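8th January

I spent most of the winter break reading the minute books of the Clellthorpe Academy, which closed long before I was born and whose records ended up in the library at Lindholm College. I went in looking for one thing, the name of whoever taught Greek there in its first years, and came out with something else.

The Academy opened with 18 students and one building. The minutes for the first decade are mostly about firewood, a leaking roof, and whether the principal could keep a cow on the grounds (he could). Then a letter is copied in from the trustees of Stimden Seminary, across the river, proposing that the two schools share a library. Neither had much of one. Clellthorpe owned almost 200 books, a good share of them sermons. Stimden had more, but no room with a stove to read them in.

The arrangement they worked out was simple. The Stimden books would move to Clellthorpe, Stimden students could read there four afternoons a week, and each school would pay half the cost of a librarian. The catalog made after the move lists 1,453 volumes. It is in one hand, very neat until the letter R, and then in a different hand that can't spell Xenophon.

The trouble was over religion, as you would expect. Clellthorpe had been founded by Congregationalists but took anyone who could pay. Stimden trained ministers for a small German-speaking church and was careful about what its students read. Within a year the Stimden trustees asked that certain books be kept in a locked case. Clellthorpe agreed. Then they asked for the key. Clellthorpe said no, and there are eleven pages of minutes on that key, more than there are on the fire that took the dormitory.

I had read about this before in the town history, where it gets one paragraph. The town history says Stimden "withdrew its books and the matter was closed." The minutes show that Stimden asked for its books back in April and was told to come and get them, and that when the wagon arrived there was a dispute over which books were whose. The bookplates had been pasted over in the cataloging. Two men, one from each school, sat in the reading room for a week and went shelf by shelf. They settled all but a few dozen titles. Those stayed at Clellthorpe, and as far as I can tell Stimden never got them.

Some of them are at Lindholm now. I asked for a volume of Herder that was on the disputed list, and it came up from the basement in a gray box. The Clellthorpe plate is still on the inside cover. One corner has lifted, and there is printing under it that I couldn't read without pulling the plate back further. I left it alone.

I still don't know who taught Greek. The treasurer's accounts show a salary paid to a "Mr. S." for 2 terms and then nothing, and the student lists from those years are missing. There is a set of Stimden letters at the historical society in Stadunora that may help, since the Stimden people complained about everyone by name. The reading room there is open on weekday mornings only, so it will have to wait until I have a day off.

If anyone reading this has family papers from either school, I would like to hear about them. Student notebooks would be the most useful — even a list of assigned books would tell me which side of the locked case a class was reading from. 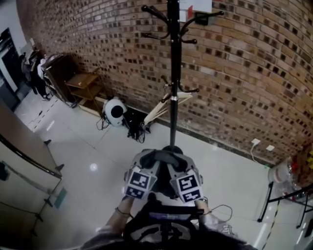 Satish Joseph wrote to me after I posted a short note on the key business last week. He thinks I'm being too easy on Clellthorpe. By his reading, pasting over the bookplates was deliberate, and he points out that the catalog was made before Stimden had paid its half of the librarian's wages, so Clellthorpe may have seen the books as security for the debt. He also says the Stadunora letters were microfilmed, and that I should ask for the film before I plan a trip.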